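Rundon-Nahtzelle

Die Rundon-Nahtzelle ist ein Versuchsaufbau für robotergestütztes Nähen an Gewebe, entwickelt bei Azar.

Einrichtung und Wartung
Vor jeder Serie werden die Instrumentenarme referenziert und die Seilzüge der Handgelenke nachgespannt – zuerst am Nadelhalter. Ein Instrument wird nach 10 Serien getauscht. Das Protokoll verzeichnet bis Dezember 418 Referenzfahrten.

Betrieb
Faden und Nadel werden mit den Instrumenten geführt.

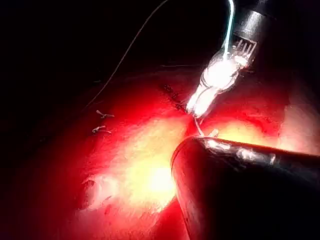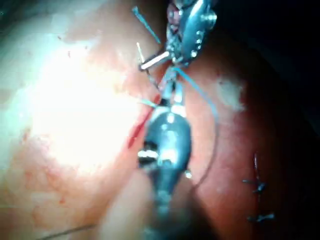
Nahtarbeit am Gewebe 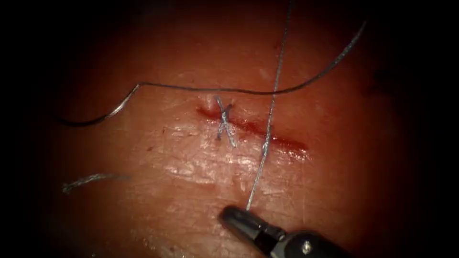
Nach Ansicht von Ruba Zoubi ist das feste Tauschintervall zu grob; maßgeblich sei das gemessene Spiel im Handgelenk.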